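Notes for the craft table talk – Wustthorpe library, Tuesday, August 27, 2019

Opening

Hi everybody, thanks for coming in on a weeknight! I'm Marthinus Motaung and I've been dressing tables for school fairs and club nights for longer than I'd like to admit. (Wait for the people at the back to sit down. Mention the coffee.)

Tonight is about the small table. You get one tabletop, one wall of cloth behind it, and people walking past who'll give you a glance if you're lucky.

Cloth first

I like black. It makes paper letters jump, and you can pin into it all day. My big piece was 50 dollars from Swanepoel and it's been to every fair since. Do iron it if you have time – I usually don't, and it creases like crazy in the car. Bring the cloth down behind the table and around one side, so the eye doesn't wander off to the radiator.

Letters on the cloth

Cut them fat. Orange and peach both read well on black, and a thin white border helps a lot. Let them lean a little! A dead straight row looks like a bank. Pass the spare letters around at this point, and ask who has a paper cutter at home.
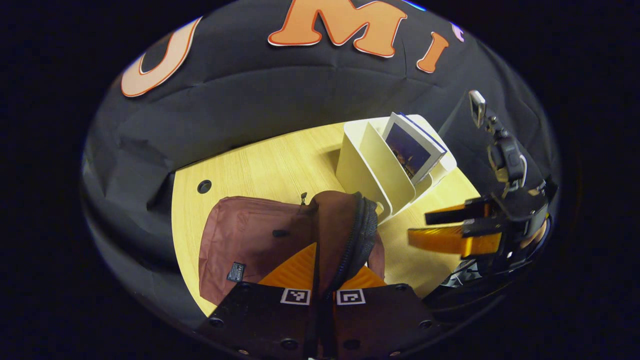
Cards and the organizer

Now the table itself. A white organizer with stepped slots does most of the work for me. Put a photo card in the back slot, where it stands up tall enough to show over the top. Night pictures are lovely for this, all that blue and purple with a few warm lights.

Leave some bare wood showing too. I had 203 cards out at the Skolden fair and sold almost none of them, people just couldn't see where to look.

Questions, then hands-on until the room closes. Next meeting is in September, bring your own cloth.

Contact: Marthinus Motaung, Wustthorpe | Back to top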